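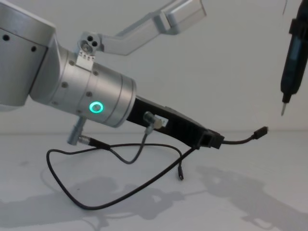
How many demonstrations do you need before the learned policy is worth running on the arms?

Plan on 100 good ones for a single task with one tool. I've had something usable at 30, but it only coped when the parts started almost exactly where they had been during recording. Past 500 I stopped seeing any change that I could tell apart from luck.

Section 4. Recording demonstrations for the Lougher method

By now you should have both arms bolted down and the Jularden software talking to them (that's Section 3, and if it isn't talking to them yet, go back, because nothing below will work). This section gets you from two arms that move to a folder of recordings you can train on. I wrote it in April 2022 for the new people in our lab, and Siwan Nicholas has since made me rewrite most of the steps I thought were clear.

The short version of the method, in case you skipped the paper: we record a person guiding the arms through a job, then cut each recording wherever the contact force changes sharply. Each piece gets its own small policy, and a separate model learns when to hand over from one to the next. So the training cares a lot about clean force signals and not much about how elegant your movements are. Mine are terrible and it's fine!

4.1 Before you power up

1. Clear the space you're going to work in, including the bit behind the arms. Elbows swing further than you'd think.

2. Trace every cable from one end to the other with your hand. Give each one enough slack for the full reach of the joint it crosses, then clip the rest back along the link.

3. Find any connector you aren't using and tape it to something that doesn't move relative to it. A free end swinging about shows up in the force data as a slow wobble, and the cutting step will happily chop your recording at every swing.

4. Put the emergency stop where you can hit it with your weaker hand. Your stronger hand is going to be on the arm.

Caution: never plug or unplug anything at the wrist while the arm is powered. Fraser Nisbet and I lost a week to a force sensor that had been treated this way.

4.2 Zeroing the force readings

1. Power on and let the arms sit for 30 minutes. I know. Go and get coffee. The readings drift while everything warms up, and you can watch it happen on the Clornavard display if you don't believe me.

2. Move each arm to the zero pose (it's saved as pose Z in Jularden).

3. Take your hands off. Completely off, and don't lean on the table either.

4. Press Zero, wait for the beep, then press it again. The first press clears the old offset and the second one stores the new one. It's a silly design – mine, as it happens – and I keep meaning to fix it.

5. Push gently on the wrist in each direction and check that the trace goes the way you pushed. If it's backward, the sensor mount is on the wrong way around. See the wiring notes in Section 2.

Note: zero again any time you change a fingertip, a tool or a cable clip. Even a small clip changes the weight enough to matter.

4.3 Making a recording

1. Type in the task name. Use the same spelling every time, please. We have one data set in which "insert" and "Insert" are different tasks and Gwion Llewellyn still brings it up.

2. Set the arms to guide mode and check that both feel loose.

3. Start the recording and hold still for a couple of seconds. The software uses this quiet stretch to work out how noisy the signal is.

4. Do the job at the speed you'd use if someone were watching and you wanted to look careful. When a part touches another part, pause for a moment before you push. These pauses help the cutting step more than anything else I've tried.

5. Let go of the part, back away, hold still again, and stop the recording.

6. Mark it Good, Bad or Odd. Odd is for the ones where the job got done in a way you didn't intend. Don't delete those. The handover model learns a surprising amount from them, and we found in November that leaving them out made it give up too early.

Do them in batches of 10, then move the starting position of the part before the next batch. If you do all 100 in one go without moving anything, you'll get a policy that works beautifully in exactly one spot.

Caution: in guide mode the arm holds up its own weight and nothing more. If you've added a heavy tool and haven't entered its weight, the arm will sink when you let go. It sinks slowly, but keep your other hand out from under it.

4.4 Checking what you've got

1. Run the cutting step on the first batch before you record any more.

2. Look at where the cuts landed. You want one near each touch and one near each release.

3. If you see lots of tiny pieces close together, raise the threshold a notch and run it again. If that doesn't help, it's nearly always a cable, so go back to 4.1.

4. If there are no cuts at all, check whether the force trace is flat. A flat trace means the sensor wasn't being logged, and I'm sorry to say the batch is no use.

Emrys Griffiths has a script that does steps 2 and 3 for you on the Noltitz machine. It's good, but look at the first batch yourself anyway until you have a feel for what a sensible cut looks like.

Once a batch passes, copy it to the shared drive and carry on to Section 5 for training.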